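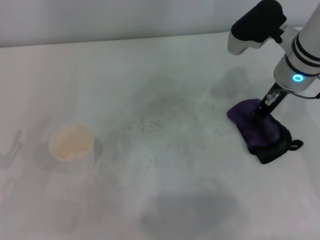 Gripper down on the purple cloth, cup parked on the far side. Cloth runs, Pletinard fingers.

Thread on the last stretch of gripper comparison. Two sets of fingers, one arm, one controller, two cameras. Mostly cloth, a little paper cup. Long, mute as needed.

Hardware first. The fingers are the stock Gerwood pair (flat pads, rubber faced) and the slim Pletinard pair (narrow tips, slight inward curve, bare). Both mount to the same body with the same two screws. Swap takes a few minutes, most of it spent redoing the tool offset.

Controller is the Huet box, firmware left alone since June. The control loop stays the same for both finger sets. Only the tool geometry and the closing force limit change.

Task A: pinch the purple cloth wherever the top of the heap is, lift 75 mm, hold for 10 seconds, lower, release. Task B: pick up the paper cup by the wall, move it across the table, set it down upright.

Total logged grasps: 1125. I had planned on 2000 and stopped when the curves went flat. Another week of the same would have bought me a tighter error bar on a difference I can already see from across the room.

Cloth results. The Pletinard fingers win, and by more than I expected. Narrow tips get down between folds before they close. The wide pads tend to land on top of a fold and push it away as they come together.

Typical Gerwood failure on cloth: pads close, force reading looks fine, arm lifts, cloth slides out in the first couple of centimeters. The controller thinks it has something the whole time, because the pads are pressing on each other with one thin layer in between.

Typical Pletinard failure: tips go too deep and meet the table. The arm stops on the force limit and waits for me. Annoying but safe, and easy to detect in the log.

The approach height matters more than the finger choice if you get it wrong. I sweep it in small steps now before any real run. Too high and you pinch air or a single layer. Too low and you are testing the tabletop.

The black edging on this cloth is its own problem. It is stiffer than the rest, so a grasp that catches the binding almost always holds. If your sampling favors edges your numbers will look great. I split edge grasps and middle grasps in the log for that reason.

The strap loop gets a third label. Either set of fingers can hook it by accident and then the lift succeeds with no pinch at all. Those runs are excluded. If you compare my numbers to yours, check whether you did the same.

Cup results. Reverse order. The flat pads spread the load on the wall and the cup keeps its shape. The narrow tips dent it at the default closing force.

Dropping the force limit fixes the dents and brings in slip. There is a usable band in the middle for the Pletinard tips but it is narrow, and a used cup wants a different setting from a fresh one. I replaced the cup at the start of every block.

So, one set per task for now. I would love a single answer. The obvious compromise is narrow tips with a thin soft sleeve, and I have cut a few from silicone tube. The first batch rolled off the tips during release. Glue next.

Cameras. One is the wide Esum, looking down over the table. The other is a cheaper wide unit from the drawer. Same mount position, same exposure lock, same cloth.

White tabletop plus white cup is a poor choice for the segmenter, and I kept it on purpose. The cheap camera loses the far rim of the cup when the light is flat. The Esum holds it most of the time. The inside of the cup is tan enough that both find the opening.

Purple cloth is easy for both. The black binding is less so — the cheap one merges it with the dark fingers as soon as they touch, and the estimated cloth outline jumps toward the wrist. The Esum does it too, less often.

Shadows are the bigger issue. Anything soft and gray on a white table can be read as an object by a depth filter set too loose. I tightened the filter and lost the thinnest folds of the cloth. Current setting is halfway and I dislike it.

Latency: I can't separate the two cameras on this. Any difference is buried in the jitter of the machine reading them. If somebody has a clean way to timestamp at the sensor with the Huet box in the loop, please reply with it.

Controller notes. The Huet force limit is set in steps, and the steps are coarse at the low end. Exactly where I want them fine, for the cup. Two adjacent steps go from slip to dent with the narrow tips.

Workaround is to close in position mode to a fixed gap, then switch to force mode for the hold. It adds nearly half a second per grasp. Fine for testing, bad for anything with a cycle time.

Position mode needs the cup diameter at the grasp height. It tapers, so a small height error becomes a gap error. I fit a line to a few measured points and moved on.

Cable routing, for anyone building the same thing. Leave more slack at the wrist than looks tidy. A tight cable adds a small torque that shows up as an offset in the force reading, and it changes with wrist angle. I chased that for two evenings as if it were a finger problem.

Re-zero the force reading after every finger swap and again once the arm has been moving for a while. The drift is small for cloth and large enough to matter for the cup.

Log columns: finger set, camera, approach height, force step, grasp label (edge, middle, strap), lift result, hold result, operator note. I wish I had added cable position from day one.

Open items: glued sleeves, a darker table surface for one block of cup runs, a second cloth without binding. The second cloth goes first. I have it cut already and the Pletinard tips are still on the arm.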